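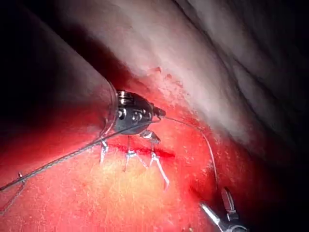
Dark thread pulled taut from the tip of the instrument.

Start > Behind the Runway > Show Safety

My backstage walk-round for the Hunwood model showcase, with comments

Reading time: 2 minutes

I run this list before every show our agency puts on, clipboard in one hand and tea in the other. These are my notes from the Tarkholm hall, January 31, 2023.

1. Runway joints. Pass, just about. There was a lip between the third and fourth panels that would have caught a stiletto heel, so I had the crew reset it and then walked it myself in the highest shoes I could find (size too small, ouch!).

2. Runway edge tape. Fail, then fixed. The white tape stopped short of the turn. I want it all the way round, please, every time!

3. Steps up to the stage. Pass. Handrail solid on both sides.

4. Changing area. Pass with a grumble. We had 39 models booked and the rails were far too close together. I've moved two into the corridor, but they mustn't creep back across the fire door.

5. Steamers and hair tools. Fail. Two sets of tongs were plugged into one extension lead, and it was trailing under the Ban rail where the long dresses hang. Unplugged, moved, and I've put a note on the socket.

6. Under-18s. Pass. Chaperone sheet signed, separate changing room with a door that locks properly.

7. Seating. Pass. 82 chairs out, gangway clear down the middle. They wanted another row at the front and I said no, the girls need room to turn.

8. Lights at the runway end. Still open. One is so bright you can't see your feet coming back! Bralstead are sending a dimmer and I'll check it again 10 minutes before doors.

Filed under: Shows & Castings, Model Welfare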